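## 4. Setting Up the Main Room

Use this section after the building has been unlocked (Section 2) and the alarm is off. Section 5 covers the restroom and the back hallway. Closing is in Section 7.

Setup in Trurnholm starts at 8 a.m. One person can do all of it except 4.3, which needs two.

### 4.1 Blinds, lights, and air

1. Raise the roller blinds along the window wall to the level of the window handles. In strong sun, leave them down.
2. Switch on the ceiling lights. The switches work from the front of the room to the back.
3. If a tube flickers for more than a few minutes, switch off that row and write it on the fault sheet.
4. Plug in the standing fan and turn it to the lowest setting. Keep it pointed along the wall, away from the desk.

**Note:** The blinds are pulled by the chain. Pulling on the bottom bar takes the fabric off the roller, and it has to be rewound by hand with the whole blind taken down.

### 4.2 Drinking water

Water comes in large clear plastic jugs with handles. Full jugs and empty jugs look alike from across the room, so lift each one by the handle before you decide where it goes.

1. Sort the jugs into full and empty.
2. Stand the full jugs on the floor against the wall, behind the slatted bench. Keep them upright.
3. Check that every cap is screwed down. Cap color tells you nothing about the contents; the supplier uses whatever it has.
4. Put the empties in a clear bag and leave the bag open at the top.
5. Write the number of full jugs on the delivery sheet. Order more when you are down to 2.

Full jugs are heavy. Slide them if you can't lift them comfortably. Never carry one by the cap.

Jugs opened the day before may be used for rinsing and for plants. Do not use them for drinking.

**Caution:** Don't stand on the bench to reach over the jugs. The slats are made for sitting, and the bench tips if you step near the end.

### 4.3 Benches, seats, and tables

1. With one person at each end, lift the slatted benches into position. Do not drag them. The feet leave marks on the concrete that don't come out with the regular floor cleaner.
2. Leave enough space behind each bench to walk through sideways.
3. Put the low coffee table in the middle of the room with the sofa and armchair beyond it.
4. Return loose cushions to the chairs. A cushion with a stain goes in the laundry bag, with the cover still on.
5. Wipe the coffee table and the desk with a damp cloth. Dry the desk afterward.
6. Place the small side table near the glass door. The sign-in book goes on it.

For a talk or a film, skip step 3 and see the seating plan in Appendix B. The room is rated for 100 people standing, and far fewer fit with the furniture out.

**Note:** The chair with the wire frame is light and gets moved a lot. It belongs on the window side. Its plastic foot caps come loose, and there are spares in the top drawer of the cabinet.

### 4.4 The round appliance on the dark cabinet

The round black appliance stays on its cabinet top. It is not carried to the coffee table or used on the floor.

1. Check that the switch is off and the cord is out of the wall.
2. Take hold of the lid with one hand and steady the body with the other.
3. Lift the lid straight up. Set it aside where it won't roll.
4. Wipe the inside and the rim with a damp cloth. Use no scouring powder.
5. Wipe around the knob, then brush out the vent slots near the bottom with the dry brush.
6. Put the lid back and press down lightly all the way around until it sits flat.
7. Run the cord down beside the cabinet and along the wall to the outlet. Plug in last. 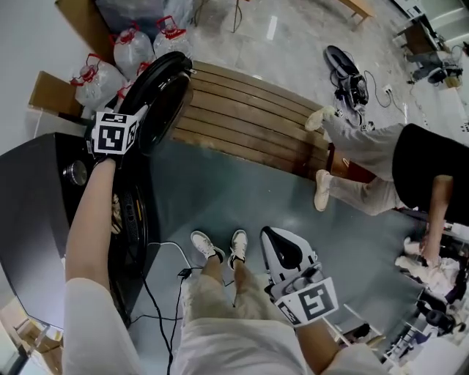
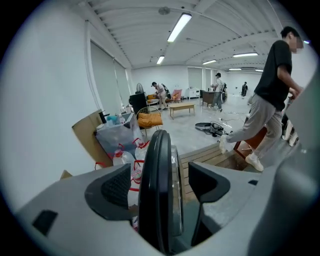 Lesego Kekana wrote in after the January revision that step 7 is fine on paper but that the cord doesn't reach the outlet if you follow the wall the whole way, at least with the cabinet where it stands now. Kekana's suggestion was to move the cabinet one hand's width toward the windows and leave everything else alone. She also asked why the brush for the vent slots is kept in the back hallway when the only thing it is used for is in the main room, and said that on most mornings she has used a dry corner of the cloth instead, and that it does not get into the slots properly.

Both points are taken. The cabinet will be moved when the floor is next cleaned. Until then, use the power strip for this cord and follow 4.5. The brush now hangs on a hook inside the cabinet door.

**Cautions for 4.4**

- Never clean the appliance while it is plugged in.
- Do not block the vent. Keep paper, cardboard, and cloths off the cabinet top.
- Let the appliance cool for half an hour before lifting the lid at the end of the day.
- If the lid won't sit flat, take it off and start again. Do not force it with the heel of your hand.
- If the knob turns without clicking, unplug the appliance and put the yellow tag on it.

### 4.5 Cords and power strips

1. Find the plug end of every cord before you pull on anything.
2. Route cords along the wall or under the bench. Where a cord has to cross a walkway, tape it flat for the full width of the walkway.
3. Coil the extra length in a loose loop and close it with a fabric tie. No wire ties.
4. Keep thin white cords separate from thick black ones. They get mixed up at closing, and the white ones get bent.
5. Keep power strips away from the water jugs, at least a full arm's length.
6. Plug no more than one appliance that heats into the same strip.

Loose plugs with no owner go in the shallow box on the shelf, with a paper label saying where they were found. After a month they can be thrown out.

**Note:** The floor mat hides cords well and should not be used for that. If you find one under it, pull it out and route it again.

### 4.6 Cardboard

Deliveries leave a lot of cardboard in the room. Handle it during setup, or it stays all day.

1. Empty each box completely. Check under the flaps for the packing slip.
2. Cut the tape along the bottom seam and fold the box flat.
3. Lean flattened sheets against the wall by the jugs until the first trip outside.
4. Keep one box standing for returns. Write RETURNS on two sides with the marker.
5. Take the rest to the recycling cage. The cage key is on the ring with the Chien storeroom key.

Wet cardboard goes in the trash.

### 4.7 Final check

Walk the room once from the glass door to the back wall and return on the window side.

| Item | Correct state |
|---|---|
| Blinds | All at the same height |
| Fan | On low, cord along the wall |
| Water | Full jugs upright, caps tight |
| Benches | Level, walkway behind them |
| Appliance | Lid flat, vent open |
| Cords | Taped at crossings, extra length tied |
| Side table | Sign-in book and one pen |

Initial the sheet in the column for the main room. Write anything left undone in the box at the bottom, even if you plan to do it later in the day.

### 4.8 Common problems

**A bench rocks.** Turn it around end for end first. The concrete is uneven near the middle of the room. If it still rocks, check for a missing foot pad. Pads are in the cabinet drawer with the foot caps.

**A jug leaks.** Stand it in the sink and use it first. If the leak is at the cap, a new cap from an empty will usually fit.

**The fan hums but doesn't turn.** Switch it off and unplug it. Hair and thread collect behind the blades. Remove the front guard, clear them out, and try again.

**The glass door won't stay open.** Use the rubber wedge. Don't use the stool.

**A cleaning cloth smells.** Replace it. Clean cloths are with the towels, and used ones go in the laundry bag with the cushions.

**Something on the fault sheet has been there more than a week.** Call Man-lok Chung on the number inside the front cover and leave a message with the room name and the line number from the sheet.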